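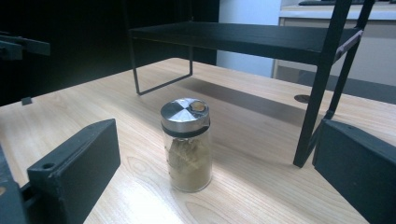

Dry Goods and Spice Storage – Walk-Through Checklist

Site: Drotia Kitchen, ground floor
Round: February, before lunch service

1. Every container labeled with contents and date opened
FAIL. Six spice jars on the prep side had no label. I was told the cooks "know them by smell." Cinnamon and ground allspice look much the same at 6 in the morning, and one of those is in the allergy folder under a customer's name.

2. Lids close fully, seals in one piece
PASS, with doubts. The seals I pulled were fine. The log says all of them get checked weekly, in the same pen and the same handwriting, right down the page. I would like to see that done once.

3. Pour holes covered when not in use
FAIL. A lid with an open hole is not a closed lid, whatever the Rernow catalog calls it. Tape is not a cover either.

4. Old stock finished before new stock goes in
NOT SHOWN. Staff say jars are emptied and washed before refilling. Nothing on paper. Lumps in two of the ground spices suggest topping up, or steam from the range, or both.

5. Jars kept away from heat and steam
FAIL. The rack is still over the kettle. Same comment as last round, same answer – "it's being moved."

6. Bulk bins off the floor, lids on
PASS. The 200 lb flour bin is on its dolly. Wheels need cleaning.

7. Scale checked against test weight
PASS. Read 2650 g on the Previs scale and on ours. The sticker says it was serviced, but has no month on it.

8. Pest traps in place and dated
PARTIAL. Traps are there. The one behind the Fuchs shelving had no date and a good deal of dust. The contractor's sheet lists it as "inspected."

9. Dry store temperature written down twice a day
PASS on paper. Every reading for the month is identical, which I have never seen a real thermometer manage.

To fix before the next round: 1, 3, 5. Bring the refill log for 4, if there is one. Item 9 will be checked with our own thermometer left in the store overnight.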